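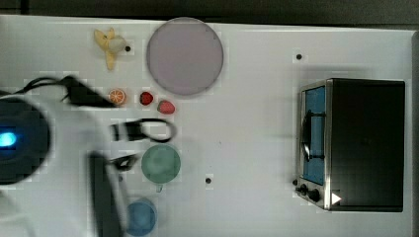
Etstead Open Afternoon: Tabletop Manipulation

The Etstead workshop opened its manipulation bench to visitors in December, from 1 p.m. until the building closed. Wanda Achterberg ran the bench and answered questions between runs. This page covers the kitchen station only. The mobile bases and the parcel line have their own galleries.

The station uses a single arm with a two-finger gripper over a white table. Objects are toy food, tableware and a toaster oven. The overhead camera looks straight down, and the view on this page is the same one visitors had on the wall monitor.

Station 2, kitchen table, overhead view. Arm in from the left, gripper over the mugs and cups side of the table. The blur is arm motion at normal demonstration speed. Toy banana, orange slice and strawberries on the table, with the round plate empty.

Notes from the session

Task set. Visitors picked an instruction from a printed card and the operator entered it. Cards were of the form "put the orange on the plate" or "move the mug next to the oven." Free-form requests were taken after 3 p.m. and were not scored.

Results. The station logged 100 scored runs over the afternoon. Of these, 94 ended with the object where the card asked for it. The remainder were mostly strawberries -- they are small, and a grasp that is slightly off center tends to push them away. A dropped object counted as a failure even if the arm recovered it on a second attempt.

Software. Motion planning was done with Pindora, the workshop's in-house planner. Instruction parsing and object selection ran on Trudora, which was in its second public outing. Both ran on one workstation under the bench. The network was disconnected for the scored runs.

Layout. Objects were rearranged by hand after every run. The oven stayed where it was all afternoon. Its door was left out of the task set at this event; door opening is planned for the spring session in Escobedo, where the table will be larger and the arm will be mounted on a rail.

Safety. The operator held the stop button during all runs, and visitors stayed behind the floor line. Speed was capped in software. The cap was not changed during the day, including for the free-form requests.

Common questions. The arm does not remember earlier runs; each card starts from a fresh camera view. The toy food is store-bought and unmodified. Grip force is set once per session -- it was not tuned for individual objects.

Run logs and the full card list are available from the front desk at Etstead. Ask for the kitchen station folder.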